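Search this site
Enter keywords Go

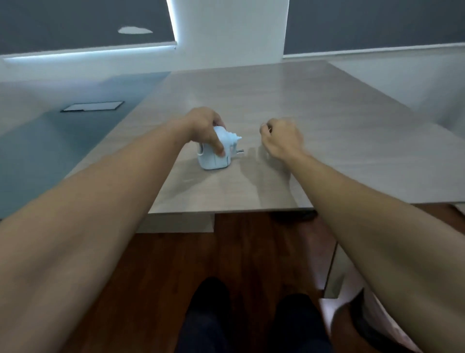 Set it up properly once and you can leave it alone, according to Haiyan Qiu. I've heard that line about every machine I've ever been near, and I have yet to meet the machine that agreed with it.

The one in question is the Kairys cell at Hulberg, which takes school pencil sharpeners, the hand-crank kind, and does the last checks before they go in a box. It holds the body, turns the crank, feels for a rough spot and passes the thing along. Two people used to do it at a table. Now a robot arm does it, and the people at the table spend their time working out what to tell the arm.

I don't mean that as a cheap shot. Working out what to tell the arm is real work, and it's the part of the project I respect. My complaint is with how it gets written down. The setup took 5 weeks. In the paperwork it's one line, "cell commissioned," as though somebody had plugged in a toaster.

Consider what it has to be told. A person holding a small sharpener on a slick tabletop puts one hand over the housing and presses down without thinking about it. The arm needs a holding force. Too little and the body walks across the fixture when the crank comes around, too much and the housing flexes and the gears bind, so the cell rejects a perfectly good sharpener for a fault the cell just gave it. The first fixture at Hulberg did exactly that for days before anyone blamed the fixture. They blamed the gears.

Then there's the crank itself. It can be pointing anywhere when the part comes in, and the first program assumed it would be pointing up. Tianyou Xu rewrote that section so the arm finds the knob before it reaches for it. Good fix. It also added a camera, which added a light, which added a bracket that works loose.

The acceptance run was 200 sharpeners. The cell got through 147 without help. I was told this is an encouraging number for a first run, and maybe it is, but somebody had to walk over for all the others, and those walks don't show up in the figure for labor saved. I asked where they do show up. I'm still waiting.
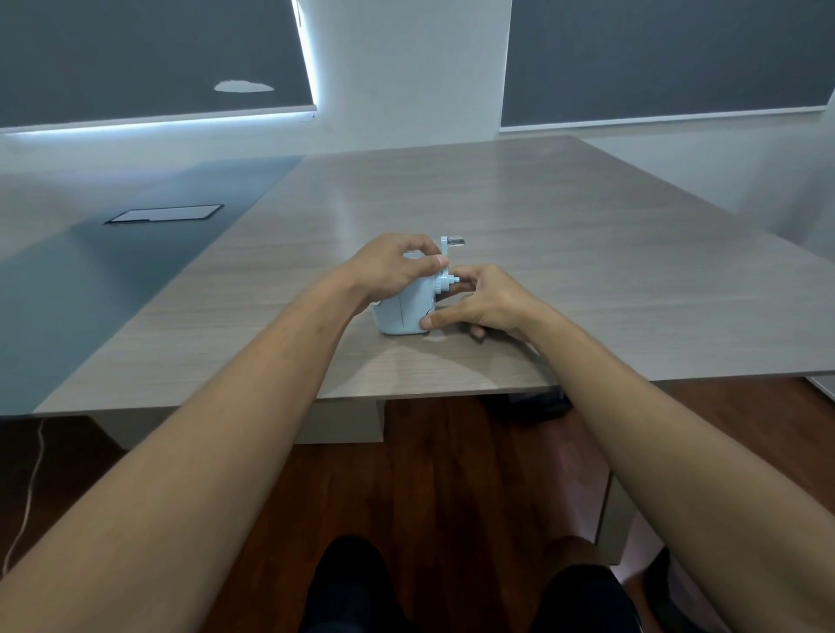
When should the grip settings be checked again? At the start of every shift, and again any time a fixture pad is changed.

That answer is taped inside the cabinet door, in Xu's handwriting, and it's the most useful document in the building. The official manual, supplied by Grekska along with the arm, gives the pads half a page and the welcome screen two. Pads are soft. They pick up graphite dust and get slippery, then someone wipes them with the wrong cleaner and they get sticky, and either way the holding force that was right in April is wrong now. You can see the drift in the reject bin well before the screen reports anything.

Qiu's reply to all this is that the same goes for any tool, and that a person at a table also has off days. Fair enough. But a person who feels the crank catch will shift their grip, try again and mention it to whoever is nearby. The cell stops and shows a code. I've looked up the code. It says "process deviation."

So I'd like to see three changes before Hulberg orders a second one – and they are going to order a second one, the floor has already been marked. Log every walk to the cell, with the minutes. Keep a few known good sharpeners and a few known bad ones in a drawer, and run them through each morning so you're testing the cell before it tests the product. And give the upkeep to a named person with hours set aside for it. At present Xu does it between other jobs, and when he's out the cell runs on whatever settings it had the day before.

None of that is expensive. It would make the savings look smaller on the slide, and I suspect that's the real objection. The sales rep from Flurel, who sells the pads, was more open about it than anyone else I spoke to. She said her best customers are the ones who were promised they'd never need her.

Related
The gripper pad drawer, and why yours is empty
What counts as downtime?
Reading a reject bin
Second cell, same bracket
Against the one-page handover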